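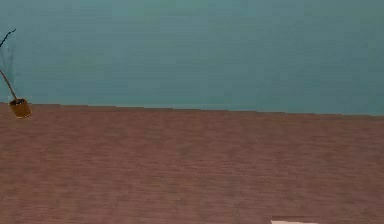

Saturday, June, a little after nine in the evening

Spent most of the day back on the Quezada walk, the one that follows the letters he wrote home during his first winter in Illedwood, and I am happier with it than I've been in weeks. The old draft started at the railroad station, and I kept fighting it. Jelle Vermeulen said over lunch that a homesick boy doesn't remember the station, he remembers the room he was put in, and I think he's right (he usually is, and he's very nice about it). So I've moved the opening to the rented room, and for the backdrop of that first panel I'd like a teal-blue wall over a brownish-mauve floor, with no window anywhere and the wall a bit mottled. The letters never give a color, so we'll have to say plainly on the panel that the room is our guess.

Dates are still a mess. The landlady's book has him arriving at 29 and the parish list makes him 2 years younger, and I've gone back and forth so often that I've started dreaming in ledgers! For now the text says "in his late twenties" and I'll leave it there until the Letmont archive answers my second letter.

Read through the whole bundle again after lunch, all 87 letters, mostly to check the business of the cello. I had written that he sold it to pay for coal. He says only that he "let it go," and his sister seems to think he lent it. I've taken the coal out. It made a lovely sentence and I was sorry to lose it, but there you are.

The audio stops are behaving on the Nanodano player except for two of them, the bakery and the bridge, which run together if you walk at all quickly. Jelle wants a longer pause between them. I'd sooner trim the bakery, where I do go on a bit about rye bread.

To do: ask Jelle for his translation of the February letter, the one with the torn corner. Fix the spelling of the street on panel four. Write to Letmont again, politely. Find out who has the good stapler.

Search the notebook
Enter keyword

Recent entries
The landlady's book, second reading
Bridge stop: what we can and can't say
Quezada's sister and the missing winter
Notes from the Letmont visit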